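Progress report to the Kenness fund, Sat 9 March
Table-clearing kit from Taton, under review at Cemer

Thank you again for your patience over the winter, and for letting us move the second payment to December -- it made all the difference to how calmly we could get going. The kit is now set up on the green cloth, and we have finished 4 of the 10 tasks in the plan, all with ordinary bowls and cups.
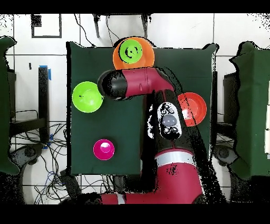 The arm over the table, with a green bowl inside the orange one.

Stacking has taken up most of our time, and we have been comparing notes with the team at Galbraith, who are trying the same kit.

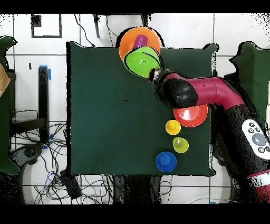

Galbraith wrote back that the bowls gave them little trouble, but they would like a clearer manual before they recommend the kit to anyone.

We feel much the same, and have sent Taton our own list.

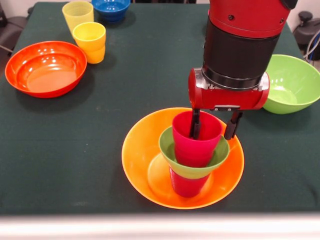

Nested cups in the orange bowl.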